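Moving 3,000 notes out of Wamik

February was mostly spent on file formats. I had been keeping notes in Wamik since my first job, and the export button had started to fail on any notebook larger than a certain size, with no error beyond a gray bar that stopped moving. That was enough reason to leave. What follows is a record of the migration, mainly so I can find it again when the next application does the same thing.
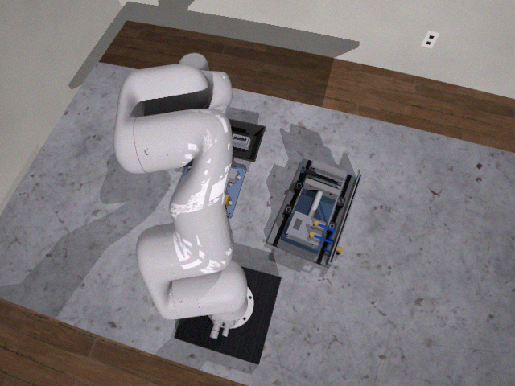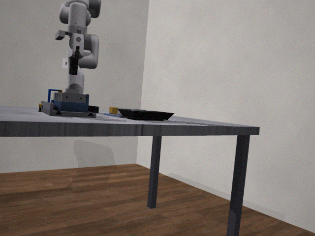 White arm, two views (renders).

The archive held 3,000 notes. Wamik stores them in a single database file with the body text compressed per note. The compression is ordinary and any standard library will open it. The metadata is worse. Tags live in one table, notebooks in another, and the link between them goes through a third table whose IDs are reused after deletion. If you have ever deleted a notebook, some of your notes will claim to belong to whichever notebook was created next. Mine did. Recipes had ended up under Taxes.

I tried Pluvau first. It has an importer for Wamik and it ran without complaint, but it dropped every internal link and turned nested lists into flat ones. It also rewrote the creation dates to the time of import. For a diary that is fatal. For reference notes it is only annoying, but I sort by date more often than I search, so I threw the result away.

Toma keeps plain text files in plain folders. It has no importer for anything. I decided that was fine and wrote a script.

The script does the following, in this order:

Read every note row and decompress the body.
Convert the body to plain text with light markup.
Resolve internal links by note ID, then replace each with a relative path.
Write the file, then set its modified time to the original creation date.
Log anything it could not resolve.

Step three took most of the effort. A link can point to a note that has not been written yet, so the script makes 2 passes: one to assign file names, one to write. My first version tried to do it in one and guessed at the names, which worked until two notes had the same title. I have eleven years of notes called "misc". They now carry a short suffix taken from the ID. It looks ugly in the folder and I have stopped caring.

Attachments were a separate problem. Wamik names them by hash and keeps the original name in the database, except for anything pasted from the clipboard, where the name field is blank. Those got the title of the parent note plus a number. Duplicates were easy to spot by hash — the same scanned lease appeared in four notebooks — and I kept one copy of each.

Time zones: Wamik writes timestamps in UTC after some version and in local time before it. There is no flag. I found the changeover by looking for a run of notes that had apparently been written at 3 in the morning, and shifted everything older than that.

Of the full set, 2,000 came across clean on the first run. Nearly all the rest had broken tables, which I fixed with a second script that is too specific to be worth sharing. A few had bodies that would not decompress at all. Those are gone, as far as I can tell, and the titles do not suggest much of a loss.

Backups now go to Koltever every night at 2, as a plain copy with no special format. I restored a folder from it last week to check. The dates survived. File permissions did not, and I still need to look at why.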